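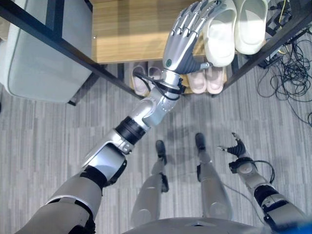

Housekeeping Operations I
Unit 4: Guest Footwear, Entry Areas and Seating
Course handout, revised Aug 14, 2025
Damosari Institute of Hospitality, Department of Rooms and Services

Purpose of this unit

Unit 4 covers the part of a guest room or small lodging house that lies between the door and the sleeping area. Students who have completed Unit 3 (Linen) will already know the room cycle and the order of work. The present unit adds the entry area, the storage of indoor footwear, and the care of upholstered seating placed nearby.

The unit is taught over 2 lectures and one practical session. Reading for the first lecture is Chapter 4 of the course reader. Students should bring the reader to the practical session, as the room charts are printed at the back.

Background

Many lodging traditions ask the guest to change footwear at the door. In some houses this is a matter of custom; in others it is a house rule, adopted to protect floors and to keep noise down in upper rooms. A property that asks guests to remove their shoes takes on certain duties in return. It must provide a place to sit, a place to put outdoor shoes, and clean indoor footwear in a suitable range of sizes.

The Sorach Guest House, used as the case study throughout this course, introduced indoor slippers in March 2000, when its stone floors were replaced with softwood boards. The change was first applied to the upper floor only. Guests objected to carrying their shoes up the stairs, and the rule was extended to the whole building within the same season.

Key terms

Entry area: the floor space between the room door and the first fixed piece of furniture.
House slipper: reusable indoor footwear owned by the property.
Single-stay slipper: indoor footwear issued to one guest and not returned to stock.
Resting pair: a house slipper pair that has been cleaned and is being held back before reissue.
Open storage: shelving without doors, on which contents remain in view of the guest.

Open and closed storage

Open storage allows air to move around footwear and lets the attendant check stock at a glance. It also shows disorder at once. Closed storage has a neater appearance but holds moisture, and items left behind by departing guests are more easily missed. The Peven method, taught in this course, assigns open storage to indoor footwear and closed storage to cleaning supplies. The two are never combined in one unit.

Pairs should be placed side by side, toes to the wall, with the larger sizes on the lower shelves. Light colors are commonly chosen for indoor slippers so that soiling can be seen early. Seating should stand within easy reach of the storage unit, and cushions should be firm enough to support a guest who is bending forward. 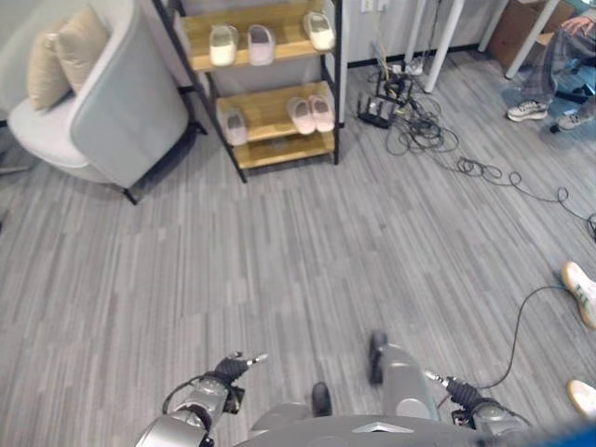
Care of upholstered seating

Armchairs near an entry receive more wear on the front edge and arms than those placed elsewhere. The attendant should vacuum the seat, the back and the gap behind the seat on every departure clean. Removable cushions are lifted, checked on both faces and turned. Stains are reported on the room chart and are not treated by the attendant unless the fabric code permits water.

The Ragnarsson scale is used to grade fabric condition. It runs from 0 to 80, and any chair graded 80 is withdrawn from guest use until it has been inspected by a supervisor. Students are expected to be able to apply the scale without the printed key by the end of the unit.

Practical session

Students will work in pairs in the training rooms. Each pair will reset one entry area from the chart, grade one chair, and complete a stock sheet. Closed shoes are required. Stock sheets are to be signed and handed in before leaving the room.

Questions for review should be prepared in writing before the second lecture. Late stock sheets will be accepted only with the written permission of the department office.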